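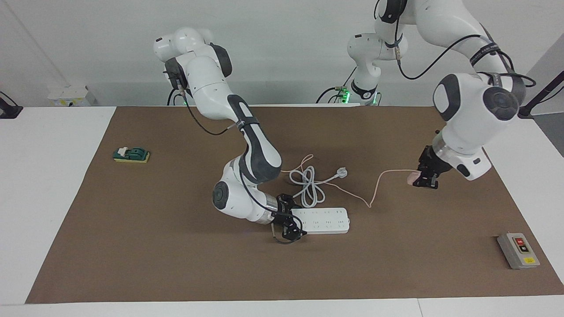

Left gripper with the pink plug, right gripper at the end of the power strip.

Filtum is our club's entry for the Festomley student round in June. The task is to put a plug into a power strip using two arms, with no hand on the table once the run starts. Each team gets 3 attempts.

Emlyn Dafis wrote the grasp planner. I did the logging. We have 605 recorded runs so far, and the cable is still the main problem. The planner treats the plug as a rigid block and ignores whatever is trailing behind it, so the pull on the wrist is never quite what it expects.

Rasha Khasawneh suggested slowing the last part of the approach to 21 mm per second. I have put that in the config, but the old value is still hard-coded in the release step and needs to come out.
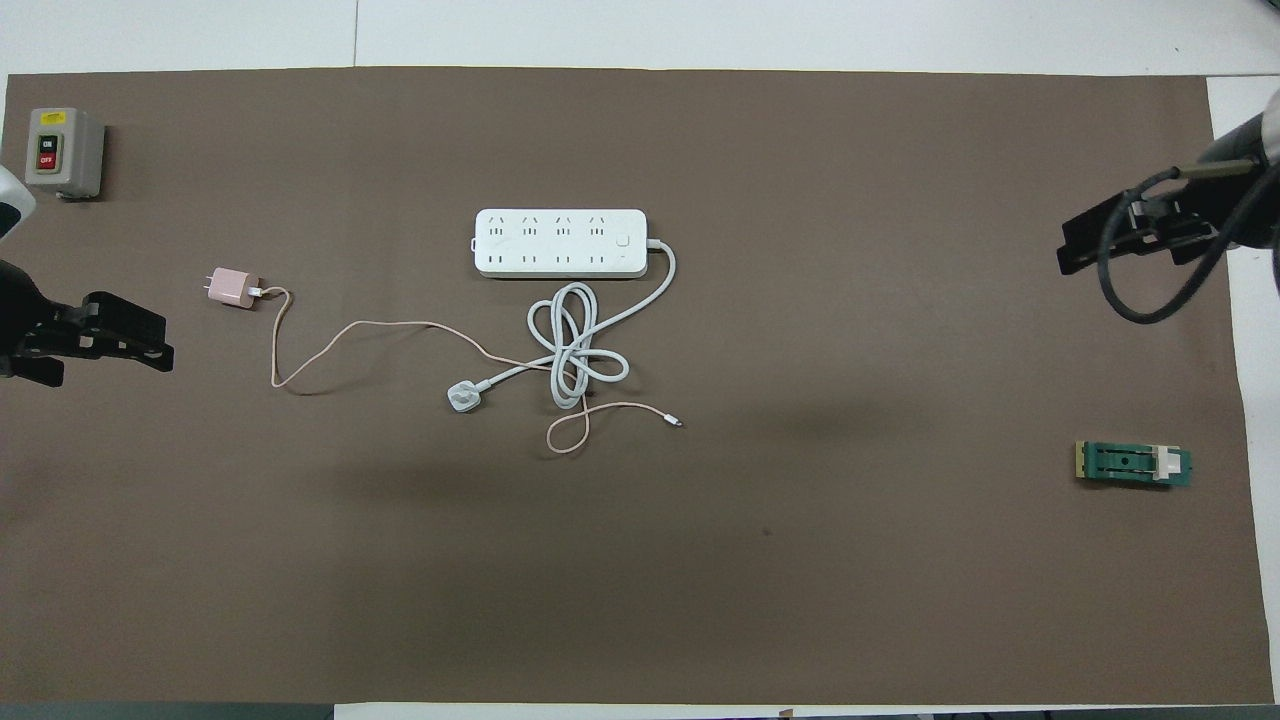
Mat from the head camera, plug lying on the left.

Next job is relabelling the cable data. Emlyn has the spare drive.

Posted April 22, 2022
Filed under: Robot club, Filtum
3 comments
Back to top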